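4 September 2024

Pilling and shrinkage, second batch of sheeting from Drokar. Urs Baumgartner set up the washes yesterday and left me the swatches on the rack.

Cut size 100 mm marked square, 8 swatches per lot. Cycle as in February, same detergent, line dried indoors. Measured after conditioning overnight.

Lot 186: warp shrinkage higher than weft on every swatch, same pattern as the Nistik cloth. Swatch 5 was marked off grain so I left it out of the average. Lot 23 is better, though the edges curl and I had to weight them to get a reading.

Pilling is low on both. Kidus Hadgu graded them separately and we differed by half a grade on two swatches – took the lower figure.
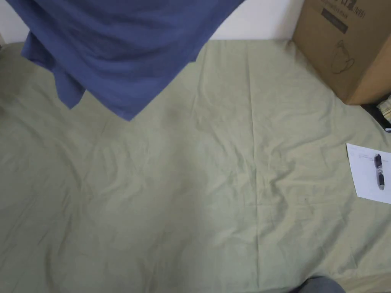 Still open: colorfastness to rubbing, dry and wet. The crock cloth ran out and the order from Rudinport hasn't come. Don't use the old roll in the drawer, it has yellowed.

Balance was reading high again this morning. Re-zeroed it twice. If it drifts tomorrow I'll ask Chiu for a service visit and redo the weights for lot 23 – the shrinkage numbers aren't affected.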